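**To:** stendholm-plumbing
**Subject:** Re: [stendholm-plumbing] Relief valve dripping after regulator swap
**Date:** Fri 25 November

> We replaced the pressure regulator in the Perngate unit in October. The old one had no bypass that I could find. The new one is a Zellach 2050. Static pressure at the hose bib is steady during the day and nothing leaks at the fixtures. Since the swap, the relief valve on the water heater drips overnight, and there is a small puddle under the discharge pipe in the morning.
>
> Ní Bhriain quoted us $599 to replace the relief valve and "check the heater." Before I agree to that, does a new regulator have anything to do with this, or is it just an old valve giving up?

It could be either, but I would test for thermal expansion before paying for a relief valve.

A regulator without a bypass acts as a check valve. When the heater fires and no fixture is open, the water expands and can't push back into the main. Pressure on the house side climbs until something gives, and the relief valve is supposed to be what gives. If your old regulator had worn to the point where it leaked backward, it may have been hiding the problem for years.

Note that the Zellach documentation, at least the sheet I have, lists a built-in bypass as an option on that body. The bypass only opens when house pressure exceeds street pressure. If street pressure is high, it won't help you much.

Test procedure:

1. Get a gauge with a lazy hand (the second needle that stays at the maximum reading). Screw it onto the laundry faucet or the heater drain, downstream of the regulator.
2. Open the valve to the gauge. Zero the lazy hand against the live one.
3. Run enough hot water to make the burner come on, then close every fixture. Don't forget the ice maker.
4. Leave it until the burner shuts off. Read both hands.
5. Repeat overnight with the lazy hand reset.

How to read it:

- Pressure rises while the burner is on and falls when you crack a faucet: expansion. Fit an expansion tank on the cold side, between the regulator and the heater.
- Pressure creeps up with the heater turned off: the regulator seat isn't closing. Debris from the swap is the usual cause. Flush the strainer and test again.
- Pressure stays flat and the valve still drips: the valve is bad. Replace it.

Static pressure should not exceed 80 psi at any point. You say yours is steady but you don't give a number. Please post it, along with the street-side reading if you can get one.

If it comes to a tank, set the air charge with the tank empty of water, and match it to the regulated house pressure. A tank installed with the factory charge is a common mistake, and it will behave as if it were undersized. Support the tank with a strap if it hangs horizontally. The tee is not meant to carry it when it's full of water.

Do not plug or cap the discharge pipe in the meantime. Also don't lift the test lever on the old relief valve unless you have a replacement on hand. They often fail to reseat after sitting for years with scale on the disc, and then you have two problems to sort out.

As for the quote, I would ask Ní Bhriain whether the price covers a pressure test and what they would do if the new valve drips too. If they don't mention expansion, get a second quote.
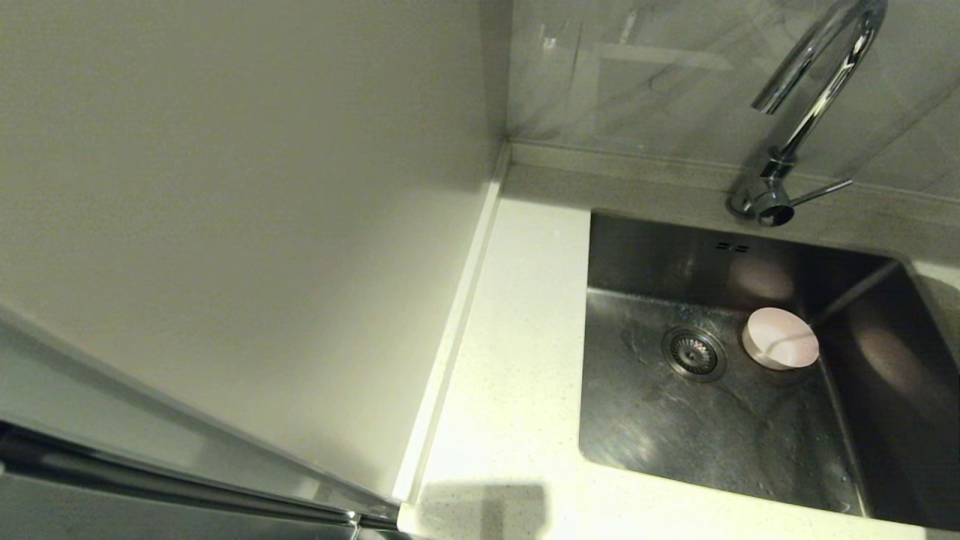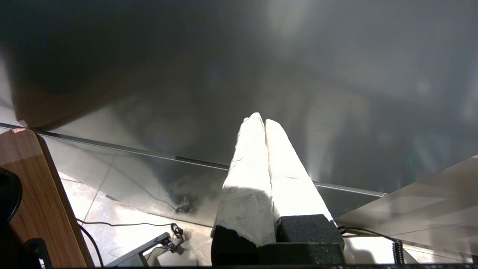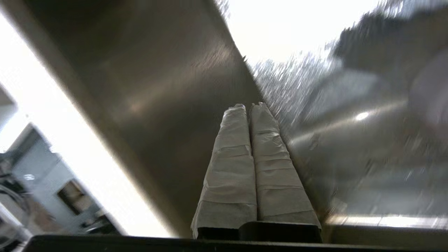
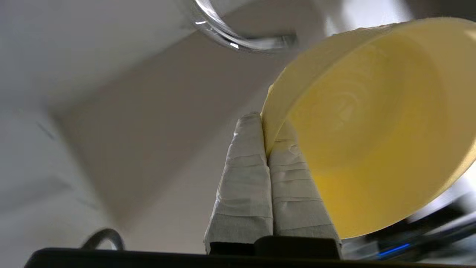 *First picture: sealant seam between the panel and the countertop, left of the sink. Last picture: yellow bowl.*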